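Sallow Lunch Club – Frequently asked questions

How do I become a member?
Fill in the form on the Join page and wait for our e-mail. Usually it comes the same evening. When you have received your member number, you can order from the next morning. There is no joining fee and you pay only for the lunches you order.

Who is cooking?
Our kitchen is at Koppel, on the ground floor, behind the bicycle room. The head cook is Margus Lepik. He plans the menu together with Kenji Lindgren, who before worked in a school kitchen and knows very well how to cook for people who say they don't like vegetables.

Until what time can I order?
Until 9:30 in the morning for the same day. After this time the list is already printed and we cannot add to it. You can also order for the whole week ahead, and many members do it like this.

Can I cancel?
Yes, until the same time, 9:30. Please use the Cancel button and not the telephone, the kitchen cannot always hear it. If you cancel later, the lunch will be charged, but a colleague may pick it up with your member number.

Where do you deliver?
To all the offices in Truneveck and to the two Druter buildings. The lunches are left at the front desk of each building between 11:45 and 12:15. We don't carry them to the floors. If your company would like to be added, write to Indrek Žukauskas. We need at least eight regular members at one address.

What if my lunch is not there?
First look on the shelf for the other floor, because boxes are sometimes put on the wrong one. If you still cannot find it, call us before 13:00 and we will bring another, or return the money if the dish is finished.

How long can I keep the food?
Please eat hot dishes within two hours after delivery. Cold dishes can stay in the refrigerator until the evening. We don't recommend to keep anything for the next day, and dishes with fish or egg you should not keep at all.

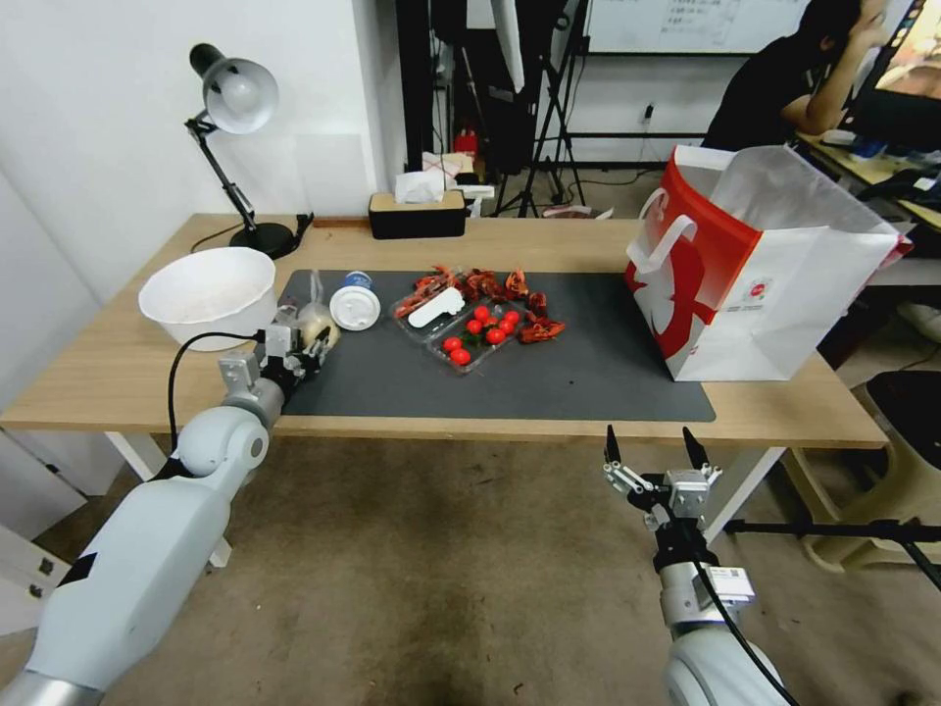
Soup is a special case. It travels in a thick cup and stays hot for a long time, so open the lid slowly. If you want to heat it again, pour it first into your own bowl – the cup is not made for the microwave.

Do you have food for people with allergies?
Every dish has a list of allergens on the menu page. We cook everything in one kitchen, so we cannot promise that a dish is completely free from traces of nuts, milk or wheat. If your allergy is strong, please speak with Margus before your first order.

How big are the portions?
The normal lunch is roughly 2000 kJ. A small one can be chosen for most dishes, except for the pie.

Is there a limit of members?
At the moment we are 171 and the kitchen can manage a few more. If it becomes full, we will open a waiting list.

Do you work in summer?
We are closed for two weeks in July. The exact days are put on the menu page in May.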